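Sock amnesty promises to reunite lost pairs, but the sums look thin

Prondolham residents with a drawer full of single socks are being asked to hand them over in September, under a scheme its backers say will cut household waste and save families money.

The Sock Amnesty, run by laundry chain Clitent out of its Nustberg shopfront, will take odd socks of any colour or size, sort them by pattern and put them on display so their owners can come in and claim a match. Whatever is left after two weeks goes to the rag trade.

Clitent says a trial at its Saraç Street branch brought in 689 single socks. It is less keen to talk about how many went home again. Asked for the number of pairs made, the company would say only that the result was "encouraging" and that customers had enjoyed looking through the racks.

There is reason to wonder. For a pair to be made at the shop, both socks have to end up there, or the owner has to turn up with the other one in hand. Most people who lose a sock lose it at home, behind the machine or inside a doona cover, and a rack in a shopping strip won't help them find it.

The claimed savings are harder again to follow. A flyer handed out at the counter puts the benefit at $400 a year for a family, with no working shown. A household would need to be losing a lot of socks, and buying dear ones, to get near that figure. Clitent said the amount also took in "time spent searching", but did not say what it thought an hour of searching was worth.

The flyer's other advice costs nothing and is probably the more useful half of it: tip the clean washing out on the bed, pair the socks before folding the towels, and keep each pair together on the way to the drawer. Plenty of parents in Prondolham were doing that long before there was a flyer.

Socks can be dropped off from 8am. Clitent asks that they be washed first. A discount voucher for its wash-and-fold service will be given with every bag, and it expires after 2 months.
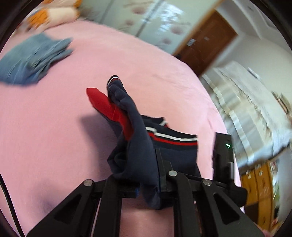 Navy socks with red and white trim on a pink bed cover.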